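Minutes of the Family Programs Meeting, Torimton Center
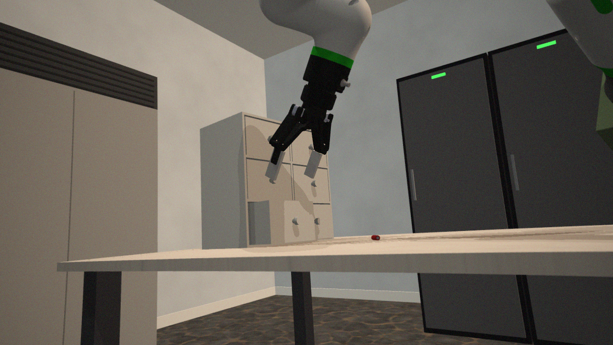
2 min read

Friday, October 4, 2024
By Safta Barbu, Recording Secretary

Filed under: Parenting Classes, Meeting Minutes

Search this site Go

Present: Zhiqiang Wan (chair), Safta Barbu, Octavio Chambi, Steinar Vestergaard. Apologies were received from Yeison Inga.

1. Minutes of the previous meeting
The minutes were approved with one correction. The Jimura playgroup meets in the morning, and the earlier text had it in the afternoon.

2. Fathers' evening classes
Mr. Chambi reported on the infant feeding and sleep classes for fathers in Benavides. Over 50 fathers have enrolled. Attendance fell during the harvest weeks and has since recovered. Several participants asked that the session on night waking be repeated. Mr. Vestergaard asked whether grandparents might attend. The chair stated that they might, provided that seats are first offered to enrolled fathers.

It was agreed that the night waking session will be repeated in November.

3. Home visits, Lenport
A written report from Yeison Inga was read. Two home visitors have completed training and three are still in their supervised period. Families with infants under six months continue to have priority. The report noted that the visit form is too long and that mothers are being asked for the same information at each visit. Members discussed which questions could be dropped. No decision was reached on the question concerning household income.

Action: Ms. Barbu to circulate a shorter form before the next meeting.

4. Picture books
Mr. Vestergaard presented the proposal to lend picture books to families between classes. The chair supported the proposal but asked how lost books would be handled. It was moved by Mr. Chambi and seconded by Ms. Barbu that families not be charged for lost or damaged books. Carried.

5. Other business
The Jimura room is to be kept free for the playgroup until the heating at its usual hall is repaired. Mr. Wan will write to the hall.

The next meeting will be held in November at Torimton. Items for the agenda should be sent to Ms. Barbu.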